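Molla Surgical Skills Center Sets Equipment Plan for Suturing Robots

The Molla Surgical Skills Center has approved a two-year equipment plan for its robotic suturing program, with most of the money going to instruments and practice supplies. The two robot systems the center already runs will stay in service.

Under the plan, the center will buy 202 replacement instruments from Setero, its current supplier, and 2,889 tissue pads. The first order goes out in August.

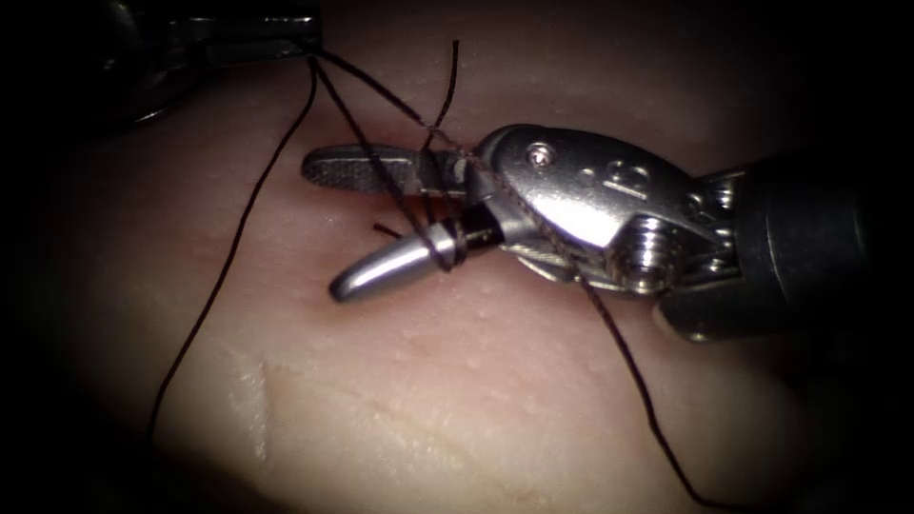 Posted 26/12/2018
By the Equipment Desk, Molla staff writer

Instruments are the largest line in the plan. Each one is retired after a set number of sessions, and knot tying uses up more of them than any other exercise at the center. Wrapping thread around the jaws and pulling it tight is repeated many times in a single session, and last year's budget did not allow for that. The program ran short of needle drivers and had to move money from the training fund to cover the gap.

The new plan gives instruments their own account — something the suturing staff had requested twice before. Spending will be checked against session logs every quarter. If use runs ahead of the forecast, the center can place a second order at the same unit price.

Pads are a smaller cost but harder to plan. The center logged 791 suturing sessions last year, and some exercises need several pads while others reuse one until it is full of stitches.

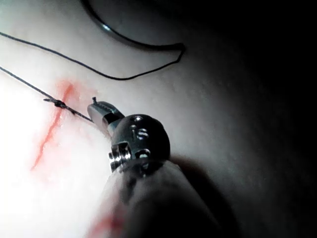 Thread and needles will be bought separately, in bulk, through Nedelcu. The center used to order them in small lots and paid shipping each time.

A proposal to buy a third robot system was put off. Sivska, the firm that services the two existing systems, has offered to extend its contract for 9 months while the center gets quotes. Floor space is also a question, as the present room would need new power lines before it could hold another unit.

Staff will report on the third system before the next budget is drawn up.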